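Bring Back the Orange Drill

By Stojan Kelmendi

I bought a vacuum cleaner in February. It was a Fivura and it cost $487, more than I wanted to pay, and it came in three colors: charcoal, silver, and something called mist. Mist is gray. So is charcoal, and so is silver once you get it home and put it in a hall closet. I asked the man at Georgiou's Appliance if there was a red one. He said the last red vacuum he sold was before he took over the store from his father.

The vacuum it replaced was orange. It lasted 19 years and I could find it in the dark.

I think we have let go of color in the things we use, and I think it was a mistake. It's a small mistake next to the ones that fill the rest of the paper. But most of a person's day is spent with small things, and I don't see why they all have to look like a parking garage.

Go stand in the kitchen section of any big store. The toasters are black or brushed steel. The kettles are the same. There is usually one shelf of "fun" colors, meaning a pale green and a pale pink, priced higher than the rest, as if pigment were a luxury good. My mother had a yellow mixer, yellow canisters and a yellow wall phone, and she was not a rich woman or an especially cheerful one. Yellow was just one of the things you could get.
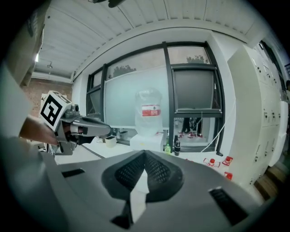

Hand tools went the same way as kitchens, only more slowly. When I started working in my uncle's garage, the screwdriver handles were clear red and amber, and the pliers had blue grips. You knew whose bench a tool came from by its color. The newer a tool is now, the less color it seems to have. A hand-held gripper can have a gray body and black pads, and a second one beside it can have silver fingers on a metallic gray frame. Even the cube on top of that second one is white, with a black-and-white pattern. I have no complaint about any one of those parts. Put them all together, though, and there isn't a single piece you could point to across a bench and ask for by color.

The people who make things will tell you that gray sells. I believe them. I spent part of my working life ordering stock for Nustotico, a housewares chain you won't remember, and I ordered gray too. A gray item won't be returned because it clashed with the curtains. It won't be left over in June when the color of the year changes. If you order 1516 lunch boxes, you want all of them to be acceptable to everybody, and gray is acceptable to everybody.

That's a good argument for the person placing the order. I made it many times myself, in meetings, with a straight face. What it leaves out is that the customer never got to vote. We stopped stocking the red one and then pointed out that no one was buying the red one. The sales sheet looked like proof of what people wanted, when all it showed was what we had put on the shelf.

What we wear

Clothes are a harder case, because some people really do prefer plain ones. My son-in-law owns nothing brighter than oatmeal. He says it saves him time in the morning, and I'm sure it does. I also know that when his daughter was four, she could pick every person in the family out of a crowd by their coat except him.

Exercise clothing used to hold out against this. For years the gym was the last place a grown man would wear purple. I went to the Vindora store at the mall on a Tuesday to replace my old warm-up jacket, a green and yellow one, and walked past rack after rack of sand, stone, clay, black, and off-white. The young woman helping me was kind about it. She said these were "earth tones." I have dug up a fair amount of earth in my life, and there is more going on in it than that.

I ended up with tan. I wear it with black pants, like everyone else on the walking track, and at seven in the morning we look like a slow delivery of cardboard.

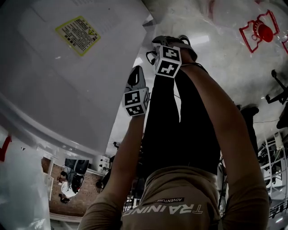 The resale excuse

The other defense I hear is about resale. You can't paint the living room blue, people say, because someday you'll sell the house. You can't buy the red car because it's harder to trade in. A neighbor of mine painted every room in her house a color called Agreeable something, and she has now lived there long enough to have painted it twice, the same color both times. She plans to stay until she dies. Whoever buys it will probably paint it anyway.

I find this sad, and I've told her so. She is living in someone else's house in advance. The buyer she has in mind has no face and no taste, and she has been giving him the final say on her bedroom walls.

I'm not asking for a law. I would like manufacturers to offer one real color for every three grays, at the same price, and keep it on the shelf long enough for people to find it. I would like buyers to ask for it, out loud, at the counter, even when they know the answer. Stores do write these requests down. I used to, and when enough of them piled up I had something to bring to a meeting besides last year's numbers.

As for the vacuum, I put a strip of orange tape down the handle. It works fine and picks up more than the old one did. My wife says the tape looks terrible. I've told her she can pick another color.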